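Subject: Re: [cell-sim] Hidis or Cludadico for the drive swap job?
Date: November 2022

On the list, the Insaurralde integration desk wrote:

> We ran the Hidis two-finger gripper against the Cludadico one in
> simulation, same arm, same controller, 100 tries each at pulling a
> drive tray. Hidis missed 8, Cludadico missed 22. Unless someone
> objects, we'd like to order the Hidis and drop the other from the
> May trial. Vostora is fine with either as far as the controller goes.

I object, a little. I don't doubt the counts. I doubt they tell us much about the grippers.

First, contact. The latches on those trays are small, and the result hangs on how the simulator handles a fingertip pushing on a thin upright part. What friction value did you use, and did both grippers get the same one? The Cludadico pads are softer. If both were modeled as rigid, you've tested two shapes and left out the one thing Cludadico charges extra for.

Second, 11 of the Cludadico misses are logged as "no approach found." That's a planner failure. The fingers never got to the tray. I'd take those out, or rerun them with a longer time limit, before blaming the hand. Do that and the gap gets a lot smaller.

Third, where were the tries? The log only says "tray, random." I want results per tray position. The lower-right one worries me most with the arm standing on that side, and a gripper that does well on the far left could be useless there.

And the camera. Both runs used the true tray pose from the simulator. We won't have that in May. Add some pose error and see which one falls apart first. My bet is both.

I'm not pushing for Cludadico. Their wrist adapter is a pain and I'd be happy never to mount one again. I just don't want to buy hardware on a table with two numbers in it.

My setup for the rerun is below, arm to the right of the rack, platform under it. If yours was different, please say so before I spend a night of compute on it.

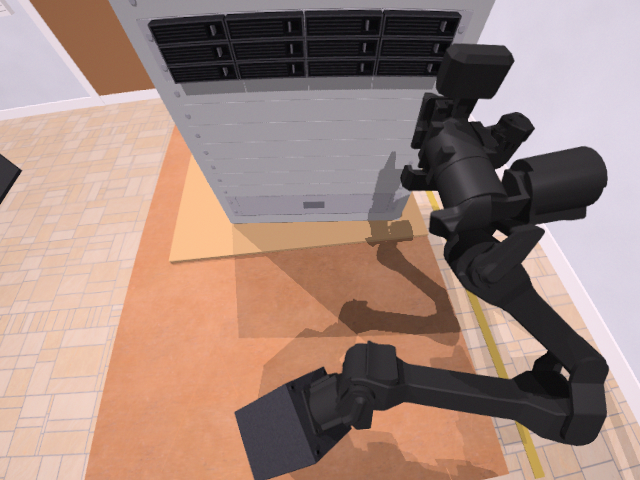

Rerun settings

Same arm and controller for both grippers
Pad softness on, friction listed per gripper
Pose error added to every try
Planner failures logged in their own column
Results split by tray position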